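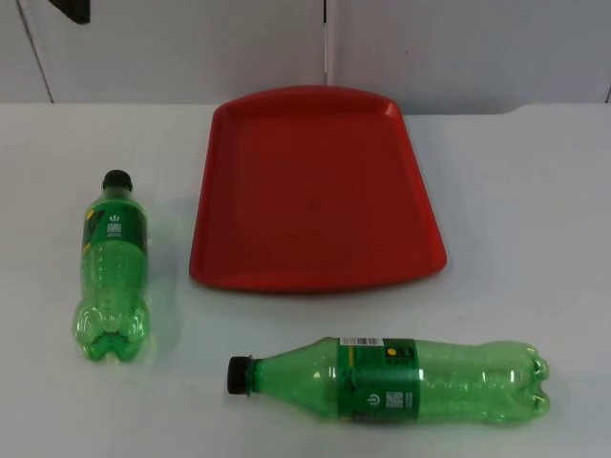 Red tray, two green soda bottles, both empty.

Bottle money is back in Bridthorpe. Sort of. The town dropped its deposit scheme years ago and now the corner stores want it again – small shops mostly, the ones squeezed between the big supermarket and the gas station.

Clambridge went first, in May. Four stores, one shared truck, a shed behind the bakery. Kids figured it out fastest. Bags of empties after every ball game, and a line out the door by noon.

Sirham is slower. Only 2 stores signed up so far, and one closes at lunch. People still drive over with a full trunk, wait, grumble, go home with a bit of change and a loaf of bread.

The math is tight. Trajkovski, the family grocery on the hill, gave up 18 feet of shelf for the returns and lost the greeting cards. Regulars complained about the cards. Then they brought there bottles in anyway.

Next up, a vote on longer hours. Bridthorpe has 21 shops that could join. Most are waiting to see who pays for the truck.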